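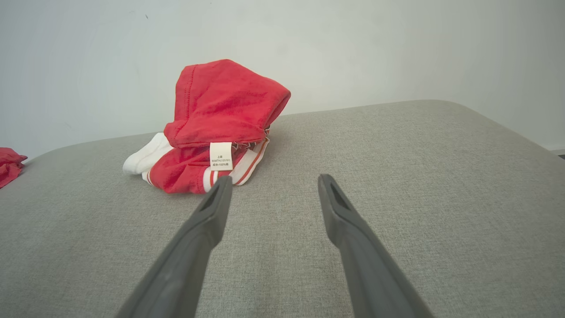 Kids' cotton top on a gray cushion, care label facing out.

Planning and budgeting for a laundry-folding arm at home
Hestby household tips, updated 16/09/2022

Write the garment list before the parts list. Go through one full week of washing and sort it by what the gripper has to hold: flat cotton, ribbed cuffs, hoods, elastic. Hooded tops need the most attempts and should set your spec. If a seller's demo covers only towels, ask for a run with a hooded top in a child's size.

One arm or two
A single arm can pick up, drop and sort. Folding needs two in most cases, one to hold and one to move the cloth. Price the pair from the start. When we added a second arm to the Jirimon setup in April, the mount, cabling and extra power supply came to 51 percent of the cost of the arm itself, and none of that was in the quote.

Fingers
Budget for spare fingers and pads as a consumable. Tapered tips get under a hem more easily than square ones. Put 5 percent of the purchase price aside each year for pads, screws and cable ties.

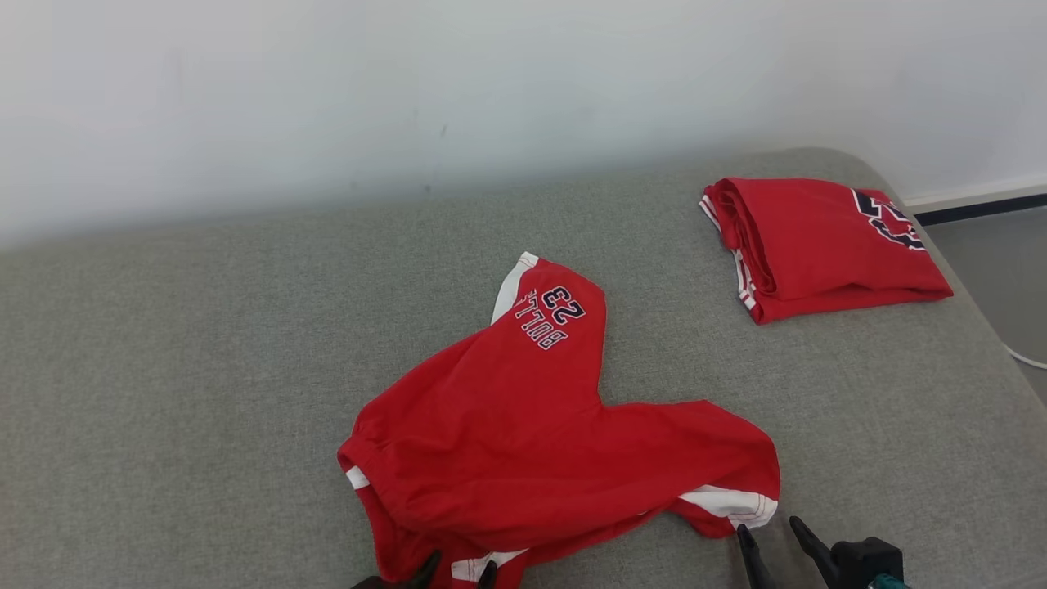 Work surface is the line most buyers leave out of the plan. A dedicated folding table takes floor space all week, so try the furniture you already own first. Check three things: height against the reach of the arms, how far the surface gives under a light push, and color contrast. Red shorts on gray upholstery are easy for a camera to separate from the background; gray sweatpants on the same fabric are not. Leave room for finished items as well, as with the folded jersey set back behind the shorts, and include that area when you measure reach. If contrast is poor, a plain cotton sheet pinned flat is cheaper than a better camera.

Cables
Measure the run from the outlet to the base, then add 18 inches of slack for each joint the cable passes. Keep cables off the floor where people walk. Cable clips are cheap – buy the box of 100.

Buying used
Ask for hours run, not age. Move each joint by hand with the power off and feel for notches. Check that the gripper closes evenly and that replacement fingers are still sold. The Han bracket fits older bases only with the spacer kit, so add that to the price before you compare.

Order of spending
1. Surface and clamps
2. Arms and mounts, quoted together
3. Camera and a fixed lamp
4. Spares
5. Software support, paid yearly

Hold back the last item until the arms have handled your own laundry for a month. The Skodovlow planning sheet has a column for this under deferred costs. It also leaves out sales tax, so enter prices with tax already added.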